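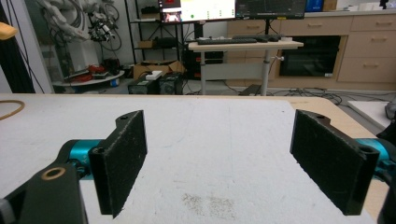
Yolandi Hlongwane
06/07/2018
Thread on keeping a matte white work table clean. I have been looking after these for a while and most of the advice I find is written for glossy kitchen counters. Matte behaves differently. It doesn't glare under overhead light, and it shows every bit of dust you drop on it. The grayish specks near the front of this one would be hard to find on a mid-gray top. On white they are the first thing you see.

Dust first. Dry, loose dust comes off dry. If you go at it with a wet cloth you make a thin gray paste and push it into the texture, and then you have a cleaning job. Soft brush or a vacuum with the brush head, low suction, working toward one edge.

I use a plain bench brush with natural bristles. The stiff nylon ones are fine on bare wood and too much for a matte finish. They don't scratch exactly. They polish, and a polished streak on a matte surface is permanent.

Same reason I don't use melamine sponges on these. They take off pencil and marker very well. They also leave a shiny oval that you'll see from across the room every afternoon when the light comes in low.

Second step, damp wipe. My mix is 500 ml of lukewarm water with a few drops of dish soap. Cloth wrung out until it no longer drips. Wipe in straight passes, left to right, overlapping by half a cloth. Then a second cloth with clean water, then a dry one.

People skip the clean water pass. Soap residue on matte white dries to a faint film that is slightly tacky, and the next day's dust sticks to it. If your table seems to get dirty faster the more you clean it, check this before anything else.

On products: I tried Brasta surface spray for a couple of months. It cleans well enough. It also contains something that leaves a sheen if you let it air dry, so you have to buff it off right away. I went back to dish soap. It's cheaper and I already have it.

Rubber bands. There's a thin brown one at the far left of the table in the photo and I am going to be tedious about it. Old rubber can stain a light surface. Leave a band in one spot over a warm summer and you may get a tan line in exactly its shape that no soap will move.

I have one of those lines on a Prusholm desk at home. It has been there since October. Alcohol lightened it, a paste of baking soda lightened it a little more, and it is still there. Bands go in a jar with a lid now.

The same goes for rubber feet on lamps and monitor stands, and for the cheap gray desk mats. Put felt or a bit of cork under them. Clear silicone bumpers have been fine for me so far.

Edges. This table has a light wooden edge down the right side where the white covering stops. I like that detail, and it needs its own treatment. Whatever you use on the white should stay off the wood, and the other way around.

The line where the two meet is where the dirt collects. A dry toothbrush along it once a week does most of the work. For anything stuck, a wooden toothpick. No knife blades. You will slip and lift the covering, and once a corner is up it keeps going.

For the wood on my own tables: 800 grit paper, very light, with the grain, only if it feels rough. Mask the white side first. Then a small amount of Nultwood oil on a rag, left to soak in, excess wiped off. I do this 2 times a year. More than that and the edge starts to look orange next to the white.

Keep the oil off the matte surface. It will darken it and the spot will attract dust indefinitely. If you do get a drop on there, blot, don't wipe, then dish soap right away.

Someone will ask about tape. Low-tack painter's tape is fine for a day or so. Packing tape is not. Residue comes off with a little isopropyl on a cotton pad, but test a hidden spot first, since some white finishes soften under it. The underside of an overhang is a good place if the covering wraps around.

Marker: isopropyl again. Pencil: a white vinyl eraser, light pressure, brush off the crumbs. Ballpoint: you may get most of it. Coffee: damp cloth the same hour and you'll never know. Next morning, you'll know.

If you keep a cutting mat or a sheet of something over part of the table, lift it regularly. The covered part stays whiter than the rest. I had a mat 545 mm wide on one bench and you can still measure it from the outline.

Tools I keep for this, all in one bin under the bench: bench brush, three cotton cloths, toothbrush, toothpicks, eraser, small bottle of isopropyl. The cloths are from Magagula, sold as polishing cloths, and they don't shed. Wash them without fabric softener. Softener leaves a film too.

Frequency, for a table in daily workshop use: brush at the end of the day, damp wipe on whatever day you take out the trash, joint and edge at the same time. It takes less time than reading this thread.

Question for anyone who has had a matte white top for longer than I have: does yours yellow evenly or only near the window? Mine is near a window and I have nothing to compare it with.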